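Judgment and Decision Making: Notes for Unit 2
Default options and the status quo

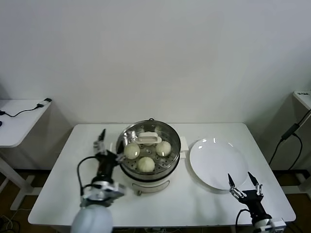
Fig. 1. Three steamed buns in an electric steamer.

Read before class: Athanasiadis, chapter on defaults. The Vekar reader is optional.

A default is the option a person gets by doing nothing. Defaults matter in savings plans, organ donation forms, software settings and meal orders. People tend to stay with them even when switching is easy.

Three explanations are usually given.

Effort. Switching takes time and attention, and many people put it off.

Implied advice. People may read the default as a recommendation from whoever wrote the form.

Loss aversion. The default becomes the reference point. Giving it up feels like a loss, and losses weigh more than gains of the same size.

The explanations can all be true at once. A study has to be designed to separate them.

Worked problem. The Zarnel survey went to 4,000 employees. The form had the box for a monthly newsletter already checked, and 1,480 left it checked. What share is that? (37 percent.) Can we say the default caused it? We can't, as there was no group with the box unchecked.

Homework: write 300 words on whether a default can be neutral. Use one case from the Ollo handout. Define "neutral" in your first paragraph and keep to that meaning.

Terms to know: reference point, endowment effect, omission bias, active choice.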